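Cundik Recalls Finger Linkages on Hand-Held Grippers

SULLBRIDGE, 24 August 2026 -- Cundik is recalling 300 hand-held grippers after a pivot pin worked loose during home use and let one finger close without warning. One operator had a pinched fingertip. No other injuries have been reported.

The recall covers Rulonano grippers shipped in April. On these units a retaining clip was left out at assembly, so the pin can back out under repeated squeezing. The fault shows up most often in small-object work, such as picking up pens from a table and putting them in a box, where the fingers open and close all day.
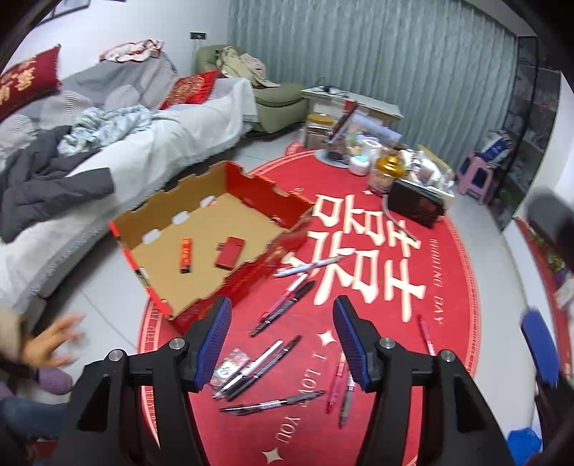
Owners should stop using an affected gripper and check the serial number inside the handle. Cundik will send a replacement linkage free of charge. Fitting it takes 30 minutes and needs a small hex key, included in the kit. People who work in pairs should check both tools -- the two may come from different batches.

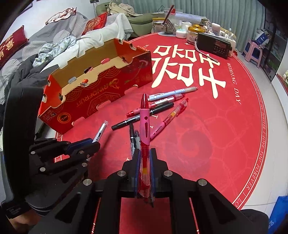

"We missed a step on the line, and our final check did not catch it," said Zihan Qin, head of product safety at Cundik. "Every linkage now gets a pull test before it leaves the building."

The clips are supplied by Coşkun, and the clips themselves are not at fault. Grippers shipped before or after April are not part of the recall. Replacement kits will go out within 4 working days of a request.

Contact: Cundik Product Safety, Sullbridge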